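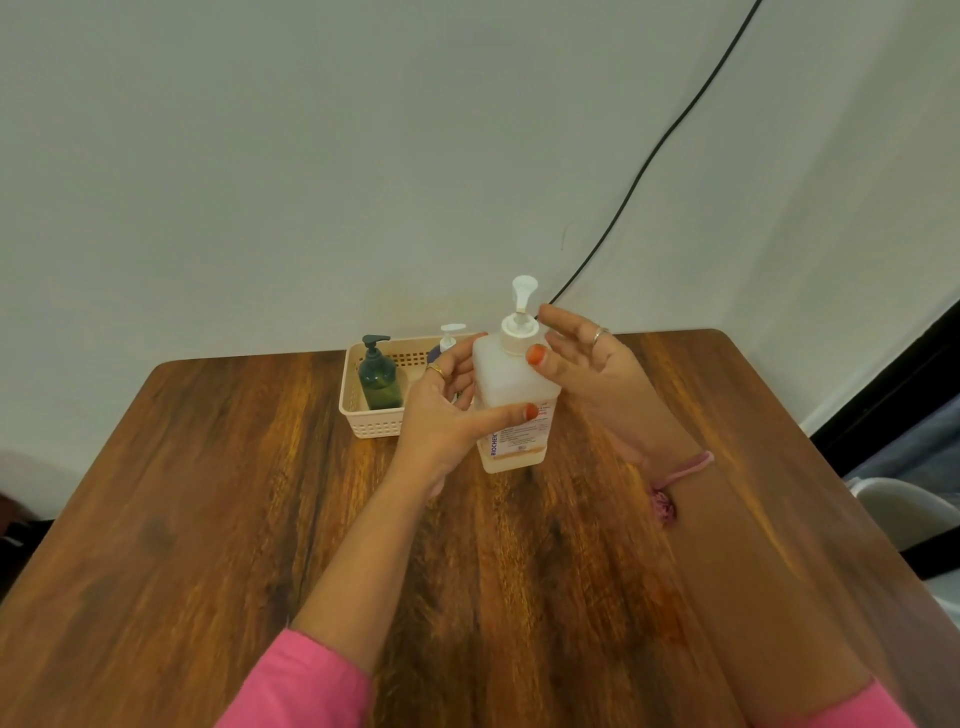
Clestura

Clestura(クレストゥラ)は、人の両手作業を一人称視点の映像から読み取り、双腕ロボットの動作計画に変換するオープンソースのソフトウェア群である。Clakoswoodが開発を始め、現在はZakeckと共同で保守している。認識、計画、制御の各層が独立したモジュールとして書かれており、どの層も単体で差し替えられる点が利用者に好まれている。

概要

中心にあるのは「状態記述」という考え方である。課題ごとに開始時の物の配置を短い文章で定め、計画器はそれを記号的な述語の集合に変換する。たとえば洗剤の詰め替え課題では、大きな洗剤ボトルと空のポンプボトルが机上にあり、ポンプヘッドは未装着、収納箱は開いたまま脇に置かれている、という文が出発点になる。人が読める一文がそのまま計画の初期条件になるのだから、初めて触れた開発者が驚くのも無理はない。

認識

認識層は手と物体の接触を追跡する。半透明の容器は輪郭も液面も捉えにくく、長く難所とされてきたが、第3版で手の姿勢から容器の形を補う推定器が加わり、握られて半分隠れたボトルも安定して扱えるようになった。公開されている評価では、把持区間の検出率は91%である。指でラベルが覆われていても追跡が途切れにくいのは見事というほかない。

計画と制御

計画層は作業を把持、位置合わせ、傾斜、復帰の4段階に分け、左右の手に役割を割り当てる。注ぎ動作では、一方の手が受け側の口を上に向けて保ち、他方が注ぎ口の角度を決める。両者は別々の軌道としてではなく、口と口の相対姿勢として最適化される。この定式化のおかげで、机の高さや腕の長さが変わっても同じ計画を使い回せる。
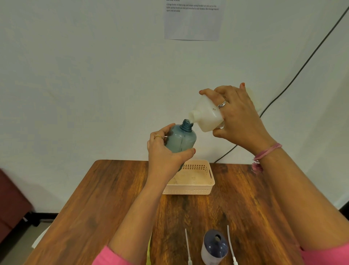 洗剤の詰め替え課題における注ぎ動作。左手が青いボトルを支え、右手が白い洗剤ボトルを傾けている。

制御層は力覚と視覚の推定値を統合し、64段階に量子化した傾斜角を目標値として出力する。段階数は設定ファイルで変更できる。

関連ツール

付属の注釈ツールCaoは、映像を動作の切れ目で自動分割し、各区間に述語を付ける。境界をドラッグすると計画グラフが即座に描き直されるので、注釈の誤りがどの手順に波及するかを目で追うことができる。状態記述の編集画面も備え、文章の変更箇所と述語の差分が左右に並んで表示される。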